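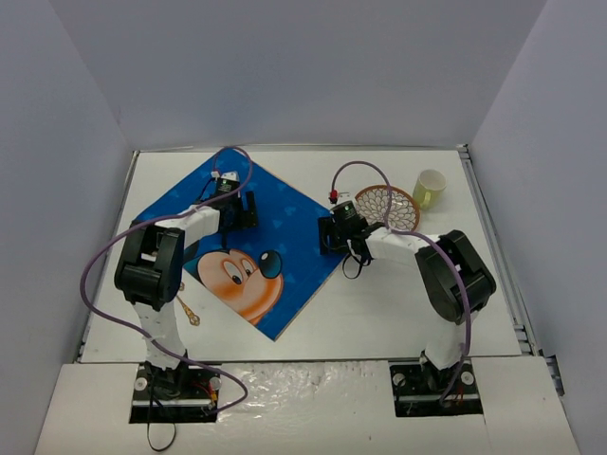 Page last changed: July, 4.15 pm

We had been meaning to go to the Stivik open day for years, and this time we finally got ourselves on the early coach, which set off from Droltach with every seat taken and a great deal of sandwich paper rustling before we had even left the car park. It was 60 miles each way and well worth it, I thought, even with the long wait at the roadworks.

I am a tableware person, as anyone who has seen my cupboards will know, so I made straight for the place settings. The blue mat with Mickey Mouse on it won me over at once - it has his big face near the bottom and lots of little Mickey shapes in a lighter blue all over, and it was laid cornerwise like a diamond, a thing I would never have thought of doing at home. I liked the round woven plate too, brown at the rim with a white pattern rather like lace, and the mug in a soft yellowy green that I would happily drink my morning tea from. They don't match in the least, and I came away thinking that my own table is much too careful.

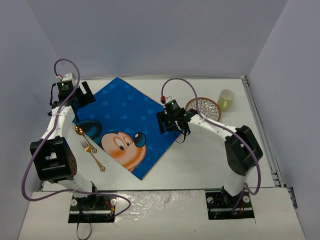 After that we had a good wander round the Panicker stall, where the seconds were going for 2 pounds each, and I bought more than I could sensibly carry. The Stumus people next door had brought 200 napkins and were down to the last few by lunchtime, so do go there first if you want the striped ones.

Tea was in the long room at the back, with a very good seed cake. The lady on the door told us they'd had 508 visitors by three o'clock, and I can believe it from the queue for the cloakroom! The coach home was much quieter, apart from my bag of seconds clinking at every bend.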